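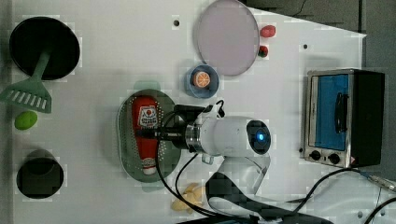
Play kitchen table, from overhead. Ketchup in the green colander.

October, 4 pm, Stivham workshop

Spent the afternoon on the play kitchen set for Flomham and I'm happier with it than I was at lunch. The white top is staying. I had my doubts (it shows every smudge) but the pale green pieces look so good on it that I've stopped arguing with myself.

Main thing to write down is the ketchup. It's the one everybody grabs first, so where it lives matters more than I'd like. Inside the colander it reads nicely from across the room, red on green, and it won't roll off anywhere. The trouble is that the colander then stops being a colander! A kid who wants to wash the fruit has to move the bottle before they can start. So the other idea is to park it over by the toaster oven and leave the colander free. 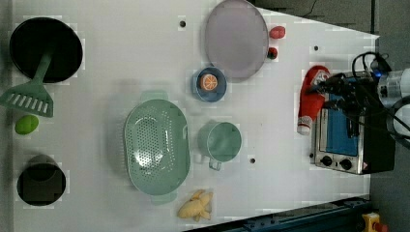 Ketchup lying next to the toaster oven, colander clear in the middle.

I like this one for playing and the other one for looking at, so no decision yet. The Trulov draft layout has it by the oven, for what it's worth, and the Sitthichai one doesn't mention condiments at all.

Other bits while I remember them:

The blue bowl with the orange slice stays just below the big lavender plate. Blue and orange together, lovely, leave it alone please.

Slotted spatula across the frying pan is fine, but the head pokes out on the left and I keep catching it with my sleeve. Turn it 2 inches toward the pot? Try it tomorrow morning.

The little red things by the plate need a proper home. I keep calling them all strawberries and I know that's wrong. Same goes for the yellow one near the bottom edge. 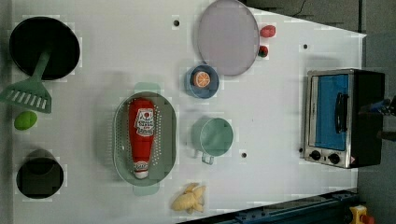 I also want to sort out the labels before the sets get boxed. Flomham asked for 192 stickers and we have 16 sheets in the drawer, which I haven't checked against the list. If the print is as faint as on the last lot I'd sooner wait for new ones than send them out like that.

The green cup can stay to the right of the colander, they look like they belong together. I did wonder about tucking it in by the oven to open up the middle, but then that side gets crowded and the door is the part kids go for.

To do: wipe the top down, find the storage bins with lids, ask Flomham if they want the fruit bagged separately, and pick a spot for the ketchup and stick to it.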